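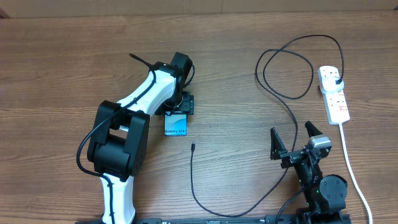

*Fig. 4 - Wooden tabletop, grain running side to side.*

## 4. Oiling your Malness table for the first time

Okay, the legs are on and the thing stands up by itself, so now you get to do my favorite part! I've oiled a lot of these tops (my own kitchen one twice, after an incident with beet juice) and this is the order I do it in.

You'll need the 200 ml can of Skindale oil from the parts bag, two cotton rags, the sanding pad and a decent window you can open.

1. Wipe the top down with a barely damp rag and let it dry. I give it an hour, longer in February when my workshop is freezing.
2. Sand lightly, always along the grain. Go across it and you'll be staring at those scratches over breakfast for years.
3. Vacuum up the dust, then wipe again with a dry rag.
4. Shake the can, pour a puddle the size of a pancake in the middle and spread it outward. Thin is good! If it looks like syrup you've used too much.
5. Wait 15 minutes, then buff off whatever is still sitting on the surface.
6. Leave it overnight and do steps 4 and 5 again.

> **Caution:** Oily rags can heat up and catch fire on their own. Lay them flat outside to dry, or soak them in water and seal them in a metal can. Please don't ball them up and toss them in the trash.

**Note:** The end grain drinks far more oil than the top does, so go around the edges one extra time. Lamisi Amissah in our finishing room does hers three times, and her edges look better than mine.

Keep hot pans and wet glasses off it for a week. Plates are fine after two days - just put a cloth down first.

If you run short, the refill is part 1131 (the tinted one is 3144, and please test it on the underside before you commit). Both ship from our Urnudport store. For sticky patches that won't buff out, skip ahead to section 6.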